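3.2 Gathering the demonstrations

We were lucky to have the patient help of Samran Mahawong, who guided the simulated robot through most of the Kolitz set, and who liked (as we all came to) taking the reach slowly, with the thumb leading toward the neck of the bottle. 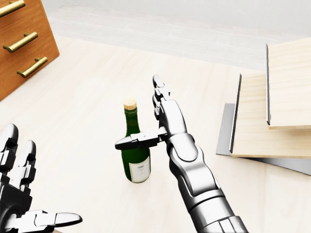
Figure 4. Right thumb in front of the green bottle, in simulation.

We kept 183 episodes for training and held out 18, and we were glad to leave the drawers, the bowl and the boards in view, so that the learner would have a fuller setting to cope with!
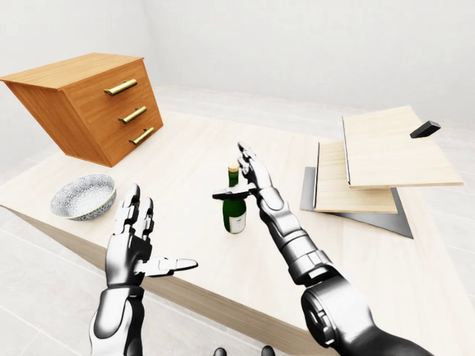

Figure 5. Both hands over the table, the bottle upright near its center.

Poses with the bottle on its side were welcome too, and we labeled them separately in Usimon, our little annotation tool, along with a note on what each hand was doing.
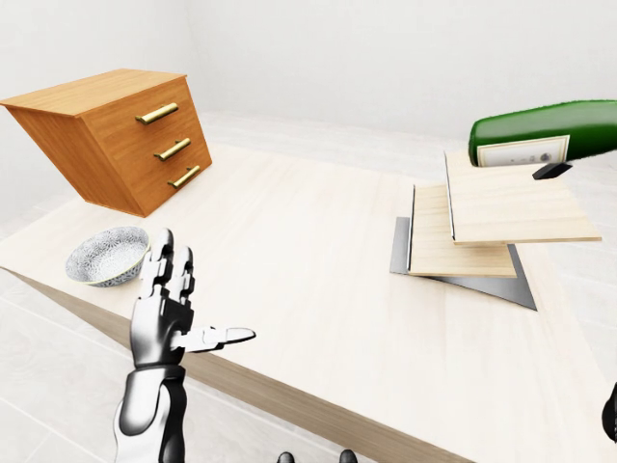

3.3 Cleaning and labeling

Every episode was then replayed once at half speed before its labels were accepted.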